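Home > Hunting > Calls & Lights > Fimau 200 Night Lamp

# Fimau 200 Scope-Mounted Night Lamp

Product code: 197
Page updated May 2024

The Fimau 200 is a scope-mounted lamp for foxing and rabbit control after dark. It fits rifles with a standard 30 mm or one-inch scope tube and throws a red, green or white beam, depending on which lens you screw on the front. We have sold it since the first version came out and it remains the lamp we hand to people who want one light for the whole winter.

## What it does

The beam can be narrowed or widened by turning the head. At its tightest it will pick up eyeshine at 200 metres on a clear night. Mist and drizzle cut that down a good deal, as they do with any lamp. Red is the usual choice for foxes that have been lamped before. Green gives a little more contrast over stubble, and white is best kept for walking back to the vehicle.

Brightness is set by a dial on the body and not by a row of clicks. You bring the light up slowly from nothing, so a fox at the edge of the beam has less reason to bolt. The dial is stiff enough to stay where you put it and large enough to turn with gloves on.

## Power

The lamp takes a single rechargeable 18650 cell, and two are supplied. One cell lasts 5 hours at half power. At full power, allow 2 hours and carry the spare. Cold weather shortens both, so keep the spare in an inside pocket.

Cells go in with the positive end towards the lens. Use the sleeve provided and don't force the tail cap if it binds — take it off, check the thread for grit and start again. Old laptop cells are not suitable and will void the guarantee.

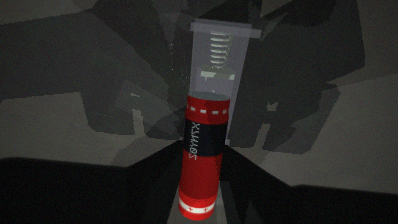 ## Mounting

The mount is by Ivetti and comes in the box. It clamps round the scope tube with two screws and has a quick-release lever on the left-hand side.

1. Unload the rifle and check the chamber.
2. Loosen both clamp screws and seat the mount on the tube, clear of the turrets.
3. Tighten the screws evenly with the key supplied. Finger-tight plus a quarter turn is plenty.
4. Slide the lamp in from the front until the lever clicks.
5. Check that the head clears the objective bell when it is turned to its widest setting.

If you have a large objective lens you will probably want the high mount, sold separately. Moderators can catch the lower edge of the beam and throw glare back into the scope. Moving the lamp forward by a finger's width normally cures it.

## In the box

- Lamp body with red lens fitted
- Green and white lenses in a pouch
- Two 18650 cells and a twin charger
- Ivetti clamp mount and hex key
- Remote pressure switch with curly lead
- Spare O-rings for the head and tail cap

The hard case shown in last season's catalogue is no longer included. It can be ordered on its own.

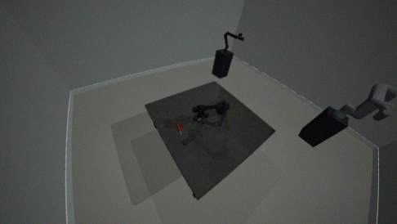 ## Customer comments

**Yanti Lubis:** Used it through lambing on my brother's place. The dial is much better than the click switch on my old Makori. I would have liked a longer lead on the pressure switch, as it only just reaches on my stock.

**Baoshan Du:** Good lamp, solid mount. The green lens was cross-threaded on arrival but a new one came in the post with no fuss.

**Itsuki Ikeda:** Heavier than I expected. Fine off sticks or from the truck, a bit front-heavy if you are walking all night.

## Care and spares

Wipe the lenses with a soft cloth only. Grease the O-rings lightly at the start of the season, and take the cell out if the lamp is going away for more than a month. The lamp will stand heavy rain but should not be put under water.

Lenses, O-rings, switches and the high mount are all kept in stock. The Bustesetti tripod bracket fits this lamp as well, though you will need the longer bolt. The next delivery of brackets is due in July.

Guarantee is 2 years from purchase on the lamp and mount. Cells are covered for the first six months. For returns and fitting questions, ask for Dehua Zheng on the shop counter.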